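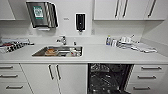
Rukhsana Niazi wrote that the tap in the second floor kitchenette at Zarumwood had gone down to a dribble again, and could someone please look before the June open day, as filling one kettle now took the best part of the morning break.

Ticket 246, hot water and low flow
Status: open, waiting on part

Hello Rukhsana, and thank you ever so much for writing it all down so clearly (it does save me a trip up the stairs!). I had a good look just after 2 and I'm fairly sure we have two separate troubles.

The first is the little mesh in the end of the spout. It was furred up with limescale, so I left it in vinegar over lunch and put it back. The cold side now fills a litre jug in 12 seconds, which I'd call respectable.

The hot side is still poor. I shut the valve, opened it again and bled the line, no change. My money is on the Onodach mixing valve, the same sort that gave up in the Hettiarachchi wing last winter. Comomar have one on order and say 5 working days.

Until then please use the cold side for kettles, and do shout if the boiler starts banging.

Warm wishes,
Tariq Jafri

Update, 4.40pm: Comomar rang, they need the old valve's serial number. Will read it off tomorrow.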